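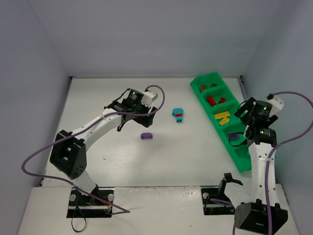 Two arms at the sorting table, with the green tray on the right side.

Hokier Robot Club - Frequently Asked Questions
Last updated: September 26, 2018

Who can join the club?
Any student of the school from grade 8 and up. You do not need to know programming before. In the first weeks every new member works together with an older member at the same table.

When and where do you meet?
We meet after the last lesson in room 14, two times every week. The door is open until 18:00. If you must leave early for the bus, please save your work first and write one line in the table notebook.

How much does it cost?
The fee is 38 dollars for the school year. It covers small parts, cables and the entry to one competition. Travel is paid separately, and we tell the families the price before we register the team.

What is the task this year?
We prepare for the Femness Cup, in the class "Two Arms." The team gets a table with colored blocks and a tray with compartments. The blocks must go into the tray by color, and there is a second part where the arms build a small stack. Blocks which fall on the floor are lost for that round.

Do the arms work alone, or does somebody drive them?
Both are allowed at the Femness Cup, but the points are different. A round driven by a student gets the normal points and a round where the program decides everything gets double. We begin with driving, and in October we start to try the automatic rounds.

Why are there walls around the table?
The walls are pale and the table top is white, so the colors of the blocks are easy to separate for the program. Please do not hang posters or jackets on them.

Do I need to buy blocks or a tray?
No. The club has one full set for each table. If you want to practice at home with the simulator, you can download the block models from our Nemodow folder. The password is on the paper that you receive with your registration.

Which programming language do you use?
Python. Members who only want to work with the mechanical side can do this also, but everybody must be able to start and stop the program of their own table.

Is it safe?
The arms are small, but they can pinch a finger. The rules are:
Hands stay outside of the walls when the power is on.
Long hair is tied back.
Only one person gives commands to an arm at one time.
Cables are checked before the power is switched on. A cable that is pulled too tight must be reported, also when the arm still moves well.

I broke something. What now?
Switch off the power and tell the teacher on duty. You will not pay for it. We have a shelf with spare motors and gripper fingers, and to repair an arm is a good lesson too.

Can parents visit?
Yes, at the open table evening in October. The Dwivedi Hall is reserved for it, and the members show what they have ready at that time - it can be a full round or only one block.

How do I register?
Take the form at the school office, room 612, and bring it back with the signature of a parent. The places are given in the order the forms arrive.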